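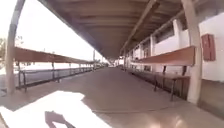 Pasillo cubierto con techo marrón.

Inicio | El club | Equipos | Calendario | Preguntas frecuentes | Contacto

Preguntas frecuentes sobre la Liga Werkley de fútbol aficionado

Última revisión: jueves 10 de octubre

¿Quién puede inscribir un equipo?
Cualquier grupo de jugadores mayores de edad con un delegado que responda por ellos. No hace falta estar constituido como club. Las peñas y los equipos de empresa se inscriben igual que los demás y juegan en la misma categoría.

¿Cuánto cuesta la inscripción?
La cuota es de 280 euros por equipo y temporada. Incluye el arbitraje de todos los partidos de liga y el alquiler del campo. El seguro deportivo se paga aparte, jugador por jugador. El pago se hace por transferencia, indicando en el concepto el nombre del equipo.

¿A cuántos se juega?
Fútbol 11. Para empezar el partido hacen falta como mínimo 7 jugadores por equipo. Si un equipo baja de ese número durante el encuentro, el árbitro lo suspende y el comité decide el resultado según el acta.

¿Cómo se elige al capitán?
Cada plantilla lo decide como quiera. El nombre tiene que figurar en la hoja de inscripción junto con el de un segundo capitán. Se puede cambiar durante la temporada, avisando por correo antes de la jornada siguiente. En el campo, el capitán es el único que puede pedir explicaciones al árbitro.

¿El delegado puede ser también jugador?
Sí. En ese caso debe firmar el acta antes del partido, ya con la ropa de juego, y recogerla al terminar.

¿Cuántos cambios se permiten?
Los que se quieran, siempre con el juego parado y con permiso del árbitro. Un jugador sustituido puede volver a entrar -- salvo en la final de copa, donde los cambios son definitivos.
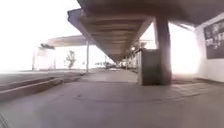
Pasillo de hormigón bajo la cubierta.

¿Qué pasa con las tarjetas?
La doble amarilla supone un partido de sanción. La roja directa, un mínimo de 2. Las sanciones se cumplen en la jornada inmediata y no se pueden canjear por dinero. Las amarillas de liga no se arrastran a la copa; las rojas sí.

¿Se puede recurrir una sanción?
Sí, por escrito y antes del martes a las ocho de la tarde. El recurso lo firma el delegado. Se admiten vídeos si se ve la jugada entera. Resuelve Cheng-en Su, juez de competición, y su decisión es firme.

¿Se puede aplazar un partido?
Solo con acuerdo de los dos delegados y si hay campo libre para la nueva fecha. Las bajas por trabajo o vacaciones no son motivo suficiente. Si el árbitro declara impracticable el terreno, el partido se aplaza sin coste para nadie.

¿Cuándo se abre el plazo de fichajes?
El plazo principal es en agosto, antes del sorteo del calendario. Después hay una segunda ventana al acabar la primera vuelta. Un jugador que ya haya disputado un partido con un equipo no puede cambiar a otro hasta esa segunda ventana. Los porteros son la excepción: si el titular se lesiona y no hay suplente inscrito, se puede fichar uno en cualquier momento, presentando el parte médico.

¿Qué ocurre en caso de empate a puntos?
Se mira primero el resultado entre los equipos empatados, luego la diferencia general de goles y luego los goles a favor. Si persiste la igualdad, queda por delante el equipo con menos tarjetas.

¿Quién pone el balón?
El equipo local, talla 5 y en buen estado. Conviene llevar otro de repuesto.

¿Con quién hay que hablar si falta un resultado en la web?
Con Ka-ming Kong, que lleva las actas y la clasificación. Los resultados se cargan el lunes por la noche -- los de la copa, a veces, el martes.

Este sitio utiliza cookies propias y de terceros para elaborar estadísticas de visitas. Si continúa navegando, acepta su uso. Aceptar | Configurar | Más información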